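Kirkedville Hall users meeting, March
Notes taken by Sorcha Forsyth, typed up quick, shout if wrong

Started 7.10, apologies from the Estia lot.

1. Last notes. Agreed. Heating item carried over again.

2. Main room. Floor has come up well, everyone pleased. Rulitz quoted 312 for a second coat on the raised end, felt to be steep. Sorcha to ask Ragnarsson for a price as well. Nothing to be spent over 300 without coming back here.

3. Lights. Long discusion. Dance group say too bright for evenings, art class want them left as they are. Could the rows be switched separately? Needs an electrician to look. Left for now. 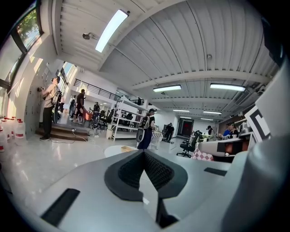
Main room looking towards the steps and raised end

4. Steps. Wooden edging to be checked for wear, and a strip of something pale put on so people see it coming down. Request for a handrail, price wanted. Cables across the floor: tape down or run along the wall please, all groups.

5. Bottles. White ones with red caps, along the wall under the windows. Whoever they belong to, please label and move to the store cupboard. Same goes for anything on wheels, to be parked on the raised end and clear of the top step.

6. Windows. Trees outside want cutting back before summer, gutter side mainly. Blinds asked for agian by the art class, sun gets on the wall and they can't project. Estia had some spare, Sorcha to ring.

7. Bookings. 12 slots still free next term. 3 groups haven't sent forms back.

AOB. Tea urn leaking. Key for side door missing, check your pockets.

Closed 8.25. Next one same time, in the small room.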